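# About Cuder

Cuder is a contract laboratory for closures and small plastic packaging. Manufacturers send us bottles, caps and liners, and we return measurements: opening torque, closing torque, seal behavior, thread wear and the condition of the neck finish after repeated use. We do not design packaging and we do not sell it. Reports go to the client who ordered the work and to no one else.

The company occupies one building at Prolwood, with the test rooms on the ground floor and conditioning storage behind them. We employ 13 people. Eight work directly with samples; the others handle scheduling, calibration records, reporting and purchasing.

## Why we automated part of the bench

Until two years ago, all handling at the repeat-use bench was manual. A technician opened and closed a bottle, set it down, logged the cycle and started again. A standard order could keep one person at the same table for most of a shift. The task is simple, but grip force and tilt drift over a long run, and the drift shows up in the results as scatter that has nothing to do with the closure. Wrist strain was the most frequent entry in our internal injury log.

The Gaber cell was commissioned in May, after a trial period in which manual and automated runs were made in parallel on the same sample lots. It now takes the handling portion of most repeat-use orders. Torque measurement remains on separate instruments.
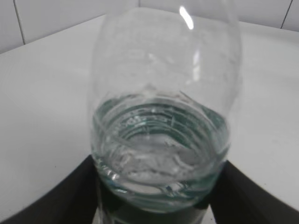
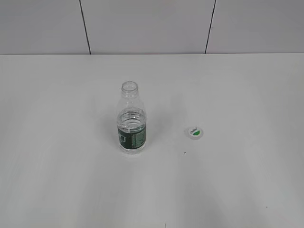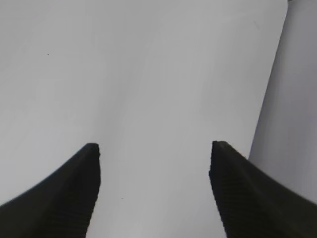
Repeat-use orders are written around the state of the sample, and the state has to be defined before any handling begins. Fill level, cap position and label condition are entered on the run sheet by the technician who places the sample. A partly filled bottle with its cap off and set down to the right of it is a different starting condition from a full, closed one, and the two are never mixed in one lot. Thin-walled bottles need the most setup work. Gripped near the lower end and tilted, a clear bottle with water in it has a sloped liquid surface, and the load on the fingers changes with the angle. Grip settings are therefore approved per bottle type and are not carried over between clients. The ridged inner faces of the fingers are inspected at each changeover and cleaned with the same wipes used on the table.

## What changed for staff

No position was removed when the cell was introduced. The content of several positions did change, and applicants should know how.

- **Bench technicians** spend less time on cycling and more on sample preparation, starting conditions and failed runs. Each technician can place samples, start a run, stop a run and release the cell after a stop.
- **Cell technicians** (two positions, both filled from the bench team) write and maintain the handling routines. They completed 12 days of training before working on client orders.
- **Reporting staff** receive cycle logs directly from the cell. Handwritten logs are still used for manual orders and are scanned on completion.

Pay grades were revised at the same time. The cell technician grade sits above the senior bench grade, and bench technicians who qualify to release the cell receive a supplement. Job rotation is fixed in the shift plan: a technician moves to another station after two hours at the cell, including when a run is still in progress. Supervision of an automated run is tiring in its own way, and early feedback from the team was clear on the point.

Some work went the other direction. Child-resistant closures were tried on the cell and returned to manual handling, as the push-and-turn motion could not be reproduced to the tolerance our clients specify. Samples with damaged labels or visible leaks are also handled manually.

## Data and images

Camera recordings from the cell are kept with the order they belong to and are deleted when the retention period in the contract ends. They are used to review stops and disputed cycles. They are not used to assess staff performance, and this is stated in the employment agreement. Run sheets, calibration certificates and cycle logs are stored in Jovevau, our sample tracking system, which clients can access for their own orders.

## Working with us

Orders are accepted for single lots and for ongoing programs. Please state the closure type, bottle volume, fill level and number of cycles with your request, and indicate whether manual handling is required. We confirm the method in writing before samples are shipped. Unused samples are returned on request at the client's cost.

Open positions are listed on the jobs page. Experience with automated equipment is not required for bench roles.

*Page last revised November 2020*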